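Refinishing a work table: oil vs. poly, again

17 replies · 3,980 views · 2 shares
Last updated: January

splinterhouse
I have a pale wood table in my back room that has done everything from tax returns to bike repair. The finish is tired. I want to strip it and put something on it that can survive me. My father-in-law in Toledo says oil. The guy at the hardware store says polyurethane, and he said it the way you'd tell somebody to see a doctor. I have read up to 5 hours of old threads and I now know less than when I started.

What would you put on a table that gets used every day by people who don't own coasters?

gravelmouth
Poly. Three thin coats, sand lightly in between, wait a week before you set anything heavy on it. You'll wait two days, like everyone does, and you'll have a ring from a paint can. Welcome.

tenpenny_ruth
Oil. Poly looks great until it doesn't, and then you're sanding the entire top down to fix a scratch the size of an eyelash. With oil you rub a little more in and go have lunch.

gravelmouth
With oil you rub a little more in every month for the rest of your life. I have relatives who need less attention.

tenpenny_ruth
Twice a year. I've had the same oiled kitchen table through two kids and a husband who cuts bagels directly on it. I don't baby it. I barely speak to it.

oddlot_dave
Is it solid or veneer? Because if it's veneer and you go at it with a belt sander you will find out how thin veneer is. Ask me about the Ploltbridge dining set. On second thought, don't.

splinterhouse
What happened to the Ploltbridge dining set

oddlot_dave
There were 5 pieces. There are now 2 and a plant stand.

splinterhouse
To answer the question, I think it's solid. The grain on the end matches up with the grain on top, and there's a dent on one corner that goes deeper than any veneer I ever heard of. No belt sander. I own one of those little palm sanders that makes your hand itch until bedtime.

Mwajuma Makori
Matching end grain is a good sign. I refinish school and shop furniture for a living, so here is the boring version.

Before you pick a finish, find out what's on there now. Put a little denatured alcohol on a rag and hold it somewhere you don't care about, the underside is good. If it goes sticky, it's shellac. If nothing happens, try lacquer thinner on another spot. If that softens it, it's lacquer. If nothing happens again, you probably have some kind of varnish or poly already, and you may not need to strip it at all. A scuff with 220 and a fresh coat of the same sort of thing will often do.

People strip tables that only needed a wash. I've been paid to do it, so I can't complain too loudly.

gravelmouth
She's right about the wash. Mineral spirits and an old T-shirt. You'd be amazed how much of the "patina" is soup.

tenpenny_ruth
Speak for your own table.

kneeling_carl
Wax. I'm surprised it took this many posts. Paste wax, buff, done. My bench has had nothing but wax on it since I moved to Jorkcombe.

Mwajuma Makori
Wax is lovely on a bench. On a table where somebody puts a hot mug it lasts until the mug. It also makes the next finish miserable to apply, so if splinterhouse ever changes their mind, every bit of it has to come off first.

kneeling_carl
I have never changed my mind.

oddlot_dave
We know, Carl.

splinterhouse
Did the alcohol test underneath. Nothing. Lacquer thinner, also nothing, apart from a headache (I have since opened a window). So I guess it's varnish or poly already? There are a few ink marks on top too, and I'd like those gone before I seal them in for future historians.

Mwajuma Makori
Then don't strip it. For the ink, try rubbing alcohol on a cotton ball and keep it moving. Pencil comes up with a plain white eraser. If the ink has gone through to bare wood the alcohol may only spread it around, so test a small one first. After that, wash, dry overnight, scuff with 220, wipe off the dust, thin coat. If you want the low-drama option, use a wipe-on poly. It goes on with a rag, builds slowly, and forgives almost everybody. I used Latura satin on the last one I did and had no trouble with it, but any wipe-on will be much the same.

gravelmouth
Wipe-on takes twice as many coats as brushed. Just noting it for the record.

tenpenny_ruth
So we've gone from "oil or poly" to "poly, but you rub it on with a rag like oil." I'm calling that a draw.

gravelmouth
It is absolutely not a draw. It says poly on the can.

tenpenny_ruth
And how are you putting it on, dear?

splinterhouse
Going with the wipe-on. My father-in-law has been informed and is taking it about as well as you'd expect. He would like it known that his table has been oiled since before I was born, and also that I'm using the wrong sandpaper. He hasn't asked which sandpaper.

One more thing before I buy anything. Satin or semi-gloss? The back room gets a lot of light and I don't want to be squinting at my own furniture.

oddlot_dave
Satin. Gloss shows every crumb and fingerprint. Semi-gloss shows every other one.

gravelmouth
Satin, and stir the can. Don't shake it. The stuff that makes it satin sinks to the bottom, and if you skip the stirring, your first coats are glossy and your last one is mud.

splinterhouse
Satin it is. Will stir. Table as it stands tonight: 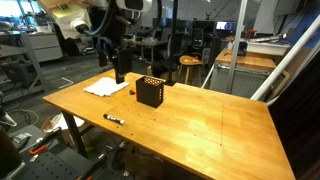 I'm picking up the can in the morning, along with a stack of 220 and more rags than I think I need. If the first coat goes on before dinner I'll leave the window cracked and sleep at the other end of the house. Carl, I'm keeping your wax in mind for the drawer runners on the dresser.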